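Is a chronological reading Bible worth the money?
Posted in Bible Study Tools

Our small group starts a year-long reading plan in June and the leader wants us all on the Trekari chronological edition. It runs 27 dollars. I already own two Bibles and a free plan printout. Does rearranging the books help, or is this just a new cover on the same text?

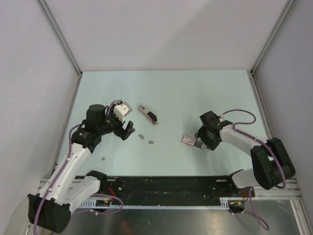
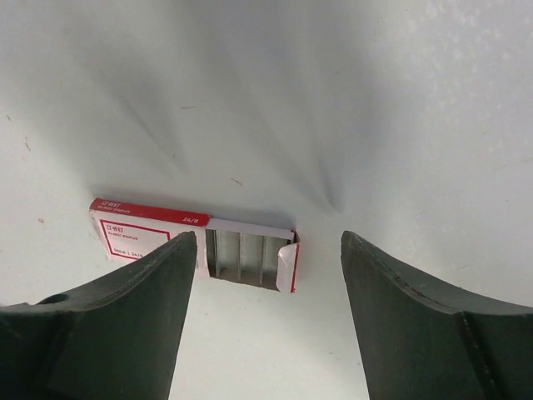
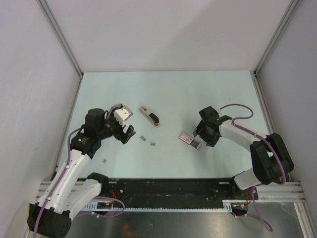
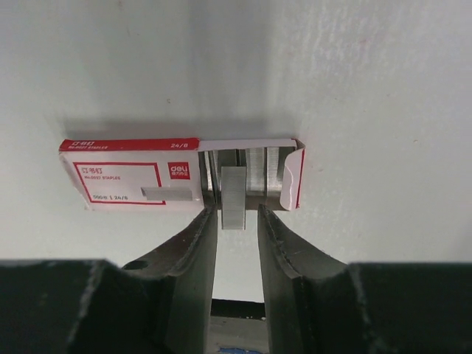 Box of staples, second and fourth pictures.

Graham Horrocks
I bought one and I'm not convinced. The order looks settled on the page, but scholars still argue over where Job goes, and mine drops it in after Genesis 11 with no note at all. The Psalms get scattered through David's life on some pretty thin guesses. Kings and Chronicles side by side is useful – I'll give it that. You can do the same with two bookmarks. Also, mine has 1045 pages on paper so thin the print shows through. Look at a copy in a store before you pay.

Quentin Perrin
Depends what you want. If the group reads out loud from it, you'll be lost without the same edition, because the page numbers won't match anything. Ask whether they'd give chapter references instead. I'd try the printout for a month first.

drunine
got mine used, its fine. no maps though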